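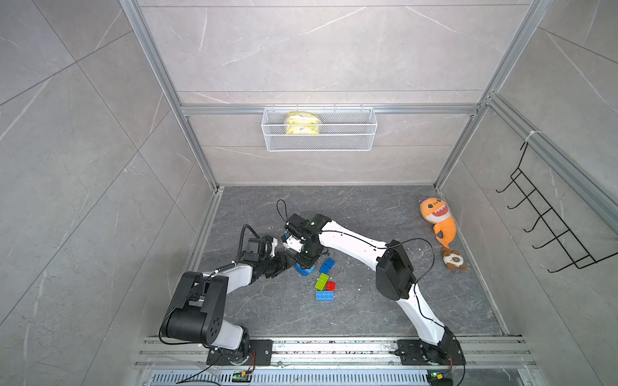
Zuletzt geändert: Samstag, 18:40 Uhr

Hallo zusammen, kurz der Stand bei unserem Leseprojekt! Der Dystopien-Kreis in Cilton hat jetzt fast 194 Seiten Transkript – viel mehr, als ich im Antrag versprochen hatte.

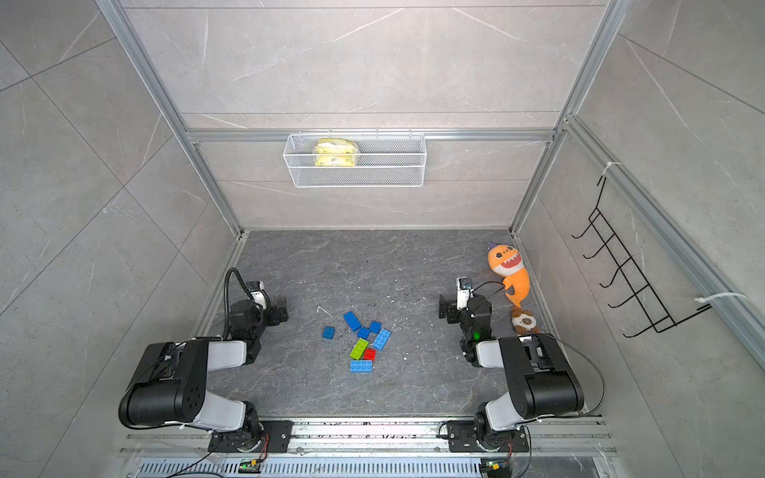 Am Kapitel über die Staatssprache in »Punda« sitze ich noch, das frisst Zeit (und Nerven). Die anderen 4 Kapitel liegen beim Verlag Itolier.
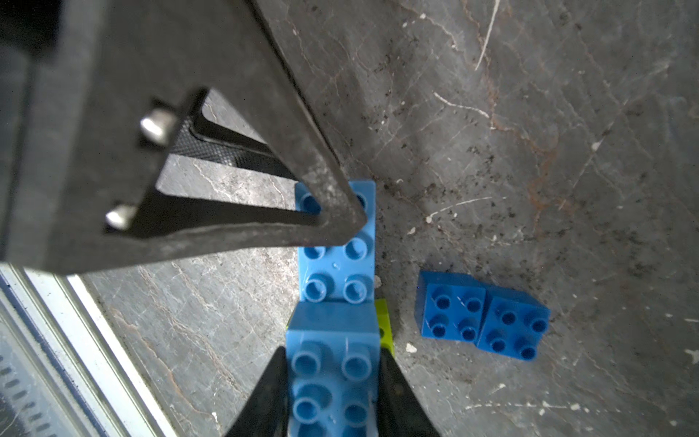
Stand dieser Seite: August, 10 Uhr

Vom Druckgeld ist noch nichts ausgegeben. Im Herbst lesen wir »Hidayat«, darauf freue ich mich riesig!

Kommentare
leseratte: Kommt »Punda« noch ins Heft?
buchfink: Bitte mit Register!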